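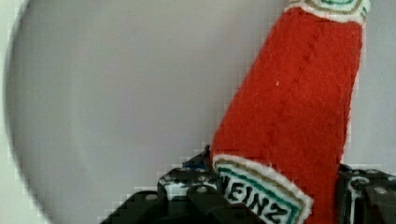

Soft things are hard for robots. A metal box stays the same shape when two fingers close on it, but a felt toy gives way, leans over and sometimes slides out at the bottom. For many years the common answer was to buy a better hand. The team at Grenomis, a small robotics lab, decided to keep its cheap two-finger gripper and change the way it learns.

Their method is called Vorkus. It uses one small camera at the wrist and no force sensor. The program looks at how the outline of an object bends while the fingers close, and from this it guesses how much more it should squeeze. Seams and printed or sewn letters help a lot, because they move together with the cloth. A plush ketchup bottle with HEINZ on its label is, for such a system, an easier object than a plain gray sock.

The training set is small for this field. The lab recorded 1271 grasps of soft objects, and the network was trained on 1000 of them. The other 271 were kept for testing. With the older program, named Simard, the robot held the object until the end of the lift in 60 percent of the tests. With Vorkus the result was 71 percent.

Eleven points may look modest – and the authors say so in their report. Most of the failures that remain happen with long objects taken near one end, where the weight turns them between the fingers. The camera sees this turning too late.

The next version will look at the object once more during the lift, at half speed. Usotance, which makes sorting machines for toy returns, wants to try it in April on one line.

14 comments | 38 shares

Subscribe to our newsletter and get new features every Saturday.

Contact | Copyright, all rights reserved | Back to top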